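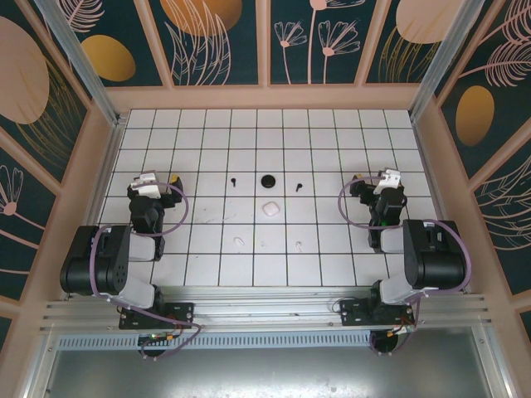 Unit 4: Getting Examples Out of Two Arms and Four Earbuds

Handout, second printing. The first printing had the wrong room on it and a paragraph on grasp labels that Ashok Vishwakarma asked me to take out. He was right about the paragraph.

4.1 What we are collecting

By the time you reach this unit you have read plenty about learning from demonstration and have probably decided that the interesting part is the learning. Your grade, however, depends mostly on the demonstration. A policy copies what you show it, including the little pause where you tried to remember which hand was which.

An episode in this course is one attempt at one task from one starting layout, from the moment recording begins to the moment you stop it. The earbud layout used on the tiled bench has a charging case behind, a black disc behind that, a black earbud to either side of the disc, and two white earbuds lying nearer the arms. Small things, low to the table, and two of them nearly the color of the surface they lie on. If you wanted something easy you could have taken Unit 4 last year, when it was blocks.

4.2 Your task sentence

Every episode is stored with one plain sentence saying what was meant to happen. Write it before you record. A sentence written afterward has a way of describing whatever you managed to do.

Good: "Pick up the white earbud on the left with the left arm and set it down beside the case."

Bad: "Tidy the earbuds."

Worse, and a real submission: "Earbud stuff, mostly left."

Left and right mean left and right as the fixed camera sees the bench. They do not mean the operator's left and right. Last February a whole group got this backward for half a session, and the resulting policy reached for the wrong side with tremendous confidence.

4.3 Laying out the objects

Use the grout lines. The tiles give you a grid for free, and a layout note that says "case, third row, touching the line" is worth more than any amount of "near the middle."

Start symmetric if you like. Symmetric layouts are pleasant to look at and easy to reset. Then stop. A learner fed only tidy mirrored layouts will assume the world is tidy and mirrored, and the test layouts in Unit 6 were made by Ilona Balogh, who does not share that view. Between episodes, change at least one of the following:

the position of the case
which way an earbud points
the distance between the two white earbuds
whether the disc is on the bench at all

Leave the back panels alone. Yes, the flowers and the big mustard ovals are busy. A patterned wall makes a decent test of whether your model is looking at the earbud or at the wallpaper, and several past models were very fond of the wallpaper.

4.4 Driving the arms

Before each episode, bring both arms to the start pose and look at the purple cables. They loop out from the wrists over the tiles, and a loop that swings low can nudge an earbud just as well as a finger can. If a cable moves an object, the episode is spoiled. Mark it and go on.

Move at one steady pace. Beginners creep toward the object, hover above it in a sort of prayer, then snatch. The model learns all three.

Close the gripper only after the arm has stopped descending. Use the arm named in your sentence, and park the other one where it won't block the view. Handovers between arms belong to Unit 5, however tempting they look.

4.5 What to keep

Keep a missed grasp if you recovered within the same episode and finished the task. Recoveries are the most useful thing in the set, and they can't be faked. I have watched people try — a staged fumble looks like a soccer player going down in the box.

Throw out any episode in which a hand reached in, an object left the tiles, or the sentence turned out to be false. Don't rewrite the sentence to rescue it.

Log each discard with a reason. Stundside, our logging tool, will accept a blank reason. I will not.

4.6 How much is enough

Each group owes 159 kept episodes. No group member may drive more than 31 in one sitting; after that your hands get lazy and the data shows it. Of the kept set, hold back 20 for checking, chosen before training, with layouts that appear nowhere else. Choosing them after training is a different exercise, better suited to a course in marketing.

4.7 Turning it in

Export from Stundside into your group's folder on Bárány. Include the task sentences, the layout notes, the discard log, and one page on what you think your model will get wrong. The page is due with the data, before anyone trains anything. Last day for all of it is 9th August.

Questions about the arms go to Ashok. Questions about extensions go to Ilona, who enjoys them less than you might hope.

Reading for next time: course pack, chapter 6, skipping the section on reward shaping unless you are having trouble sleeping.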